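**Session 4 – Gripping thin edges**
Campos shared workshop, Tuesday, July 28, 2020
Notes by Lucía Quintana

Welcome back! Tonight is my favorite session of the whole course, because the arm finally gets to hold something. If your Omenel controller board still resets when two motors start together, see Murdo Pollock at the soldering bench before we begin. It's almost always the ground wire.

## Where we left off

In May we got the shoulder and elbow moving smoothly, and last session Theerawat Hemmin showed how to tune the wrist. You should have these working:

- homing on all joints
- wrist camera streaming to your laptop
- gripper opening and closing from the `grip` command

## Why rims are hard (and so much fun)

A block is forgiving. You can come at it a little crooked and the fingers will straighten it out. A plate or tray gives you a thin curved edge, all the weight hangs off to one side, and the surface is slick. Small errors in wrist angle turn into big ones at the far side of the dish – and you get to watch it happen!

Three numbers matter tonight:

1. **Approach angle.** Start at 18 degrees from the rim's own slope and adjust from there.
2. **Closing speed.** Set it to 2,000 steps per second. The Grudo motors will go to 3,000, but keep that for empty moves.
3. **Overlap.** Let the fingertips reach past the edge by 2 cm. With less, the dish pivots. With more, you start bumping whatever is sitting on it.

## Reading the wrist view

Look at the rim first and the fingers second. You want the rim running in between the two tips, with one finger on each side of it. Then check what else is close by, including anything resting on the dish or overlapping it.

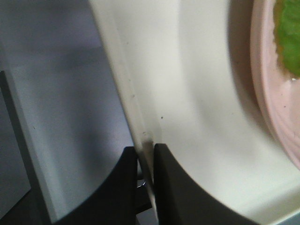

*Fig. 1. Wrist camera: both fingers on the rim of the white piece, pink dish with green food at upper right.*

Notice how much of the view the white surface takes up. Auto exposure loves to chase a big bright area like that, and black fingers can go to mush, so lock your exposure before you start.

## Exercise

Work in pairs. Grip the rim, pause, lift a finger's width, set it down, let go. Log the motor current each time in the Erkach sheet. Then change the approach angle, only the angle, and do it all again. Crescencio Pastor has spare fingertips if yours have worn smooth.

For next time: bring your logs and a cup with a handle. Urmas Ozoliņš is bringing his two-arm setup, and I can't wait!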